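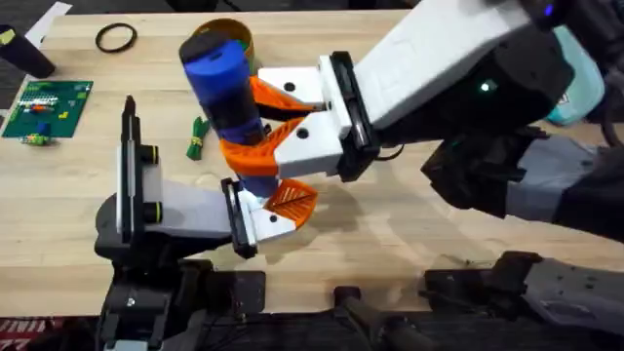 The Little Tool at the Back of the Drawer

Sooner or later every household buys a rotary tool. It comes home because of one stripped screw, or a dog whose nails click on the floor, or a video in which a man carves an owl. It does its one job, goes into a drawer, and waits there for years with the patience of a fondue set.

I bought mine in December, as a present to myself, along with a case of 1,000 accessories. I have used five. The rest are tiny felt wheels and pink stones whose purpose I could look up, and won't.

Still, I've come around to the thing. A big drill makes you feel capable right up to the moment it goes through the wall. A rotary tool you hold like a fat crayon, and the worst it usually does is wander off across your workpiece and sign its name.

What you're paying for

Less than you'd think. The cheap ones and the nice ones all spin a bit very fast, and the money goes into how they feel after ten minutes. The Gretik I started with had a smooth, hard shell, and holding it was like shaking hands with a bar of soap. The Vukov that replaced it was better and also louder, and the cat moved to the other end of the house.

Look at the grip before anything else. Ridged rubber beats bare plastic, and blue seems to be the color the industry has settled on for looking serious. A light near the nose sounds like a gimmick until the first time you try to sand the inside of a drawer pull at 8 in the evening. After that you wonder how you managed with a flashlight in your teeth.

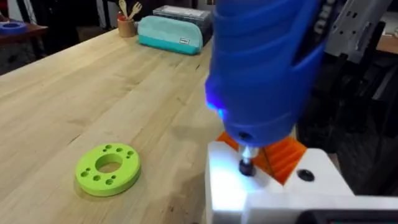

The bit problem

Bits are held by a collet, a small metal sleeve that squeezes the shank when you tighten it. Collets come in sizes. The bit you want is always the other size. Dollard sells a set that covers the common ones, and I'd buy it the same day as the tool and save yourself the second trip.

Snug the bit down, tug it, then turn the tool on low and watch. If it wobbles, stop and start over. Wear the glasses, too. They look silly and they cost less than an eye.

Clearing a place for it

The dining table will do if you put something over it. Grinding dust gets into wood grain and stays for the holidays. Keep a cup handy for loose bits, ideally one you never plan to drink from again, and stick a label on any container you'd like to recognize in the spring.

I keep everything in a Vlad roll-up pouch now, minus almost 30 of the felt wheels, which the cat has.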